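Home Browse Topics Recent Threads Members Sign In

Category: Living Room > Sofas and Upholstery > Throws and Covers

Keeping a patterned throw in place on an orange sofa

Posted by Krajewska

I would be grateful for advice regarding a throw blanket used over the back and seat of an orange sofa. The throw is black and white, with a fringe along the lower edge, and is intended to protect the seat in a shared lounge that is open until 9 p.m. The floor is marble and the walls are white.

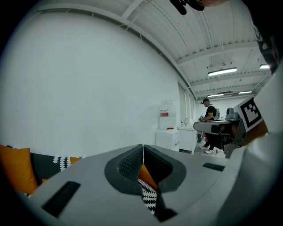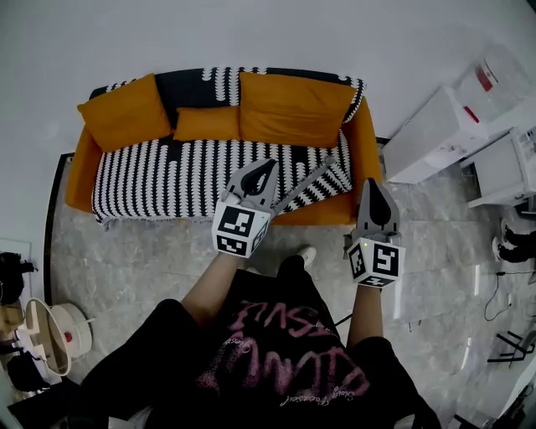
The difficulty is that the throw moves forward whenever a person sits down. By the middle of the afternoon the fringe is touching the floor, and the part covering the backrest has dropped by the width of a hand. Staff are required to straighten it several times a day. The sofa may not be altered permanently, so stapling and sewing are excluded. The orange cushions are to remain, as they were selected to match the sofa.

I should also like to know whether the throw may be washed together with the cushion covers. The care label has been removed.

Posted by Sekside

The usual remedy is to anchor the throw where the seat meets the backrest. The following procedure has served us well in two waiting areas:

Remove all cushions and lay the throw over the sofa with the fringe level. Allow 14 inches of extra fabric at the fold between the seat and the back. Push this extra fabric down into the gap with the flat of the hand. Place a firm foam roll, or a tightly rolled towel, on top of it and press until the roll is no longer visible. Return the cushions last.

A sheet of open-weave rug underlay, cut slightly smaller than the seat and laid beneath the throw, will reduce the remaining movement. Please test the underlay on a hidden area first. Certain types leave a mark on upholstery after several months, and it is advisable to lift the sheet and inspect the fabric once a month.

With respect to washing, the two should be kept separate. Strong orange dye may transfer to the white parts of the throw. In the absence of a label, a cold hand wash of one corner is recommended before the whole item is washed. The fringe should be tied in loose bundles beforehand - it will otherwise tangle.

Posted by Birno

Twist pins. They are sold in upholstery shops and can be taken out again. Push them in at the back of the sofa, where they cannot be reached by persons seated.

Posted by Krajewska

Thank you for both replies. The rolled towel has been in place since November and the throw now requires straightening only at closing time. Twist pins were not approved by the building office. The corner test showed a slight gray tint in the rinse water, and the throw will therefore be sent for dry cleaning.

Viewed 1,709 times

Contact | Terms of Use | Copyright Bondex Home Help | Back to top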